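Minutes of the cell meeting, kitchen line
Monday, 23rd September
Present: Piret Avotiņš (chair), Indrek Grīnberga, Seon-mi Yeo, Sigita Paulauskas (minutes)
Excused: Kam-wah Tsao

1. Minutes of the last meeting
Accepted with one correction. The spare cable for the arm is stored at Plovach and not at Pons.

2. Gripper pads
Indrek reported that the left finger pad on the real arm is worn at the tip. He measured it two times and the wear is the same. The pads were last changed in June. He will change both pads together and after this repeat the zero position of the fingers. Seon-mi asked that the old pads are kept in a marked bag, so that the wear can be compared later.

3. Simulated kitchen
Seon-mi has updated the Grandora model of the cell. The counter, the cooktop and the wooden utensils on the rail are now in the model. The base of the arm was placed 6 mm too low in the former version, and this explains the bad approach height which Kam-wah wrote about in August.
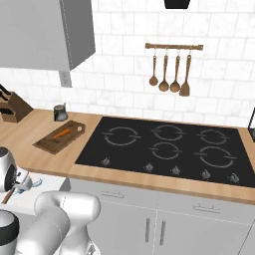

The speed limit of the wrist joint stays at 25 percent until the base position is checked on the real cell also. Piret wants this check done with the long ruler and by two persons. Indrek remarked that the floor under the real base is not fully flat, and one foot must be adjusted before the measuring has any sense. It was agreed to do the foot first.

4. Fault 1862
The controller stopped with this fault three times last week, always after a restart. Sigita read the log and found that the brake test was not finished before the first move command. Indrek will add a waiting time of 600 ms to the start program. If the fault comes again, we write to Vurkley and send the complete log.

5. Cleaning of joints
The cover rings are to be wiped with a dry cloth at the end of each week. No spray near the joints. Piret will put this in the maintenance sheet.

6. Tasks
Indrek: pads, base foot, start program
Seon-mi and Indrek: measuring of the base
Piret: maintenance sheet
Sigita: sends log and minutes to Kam-wah

Next meeting in two weeks, same room.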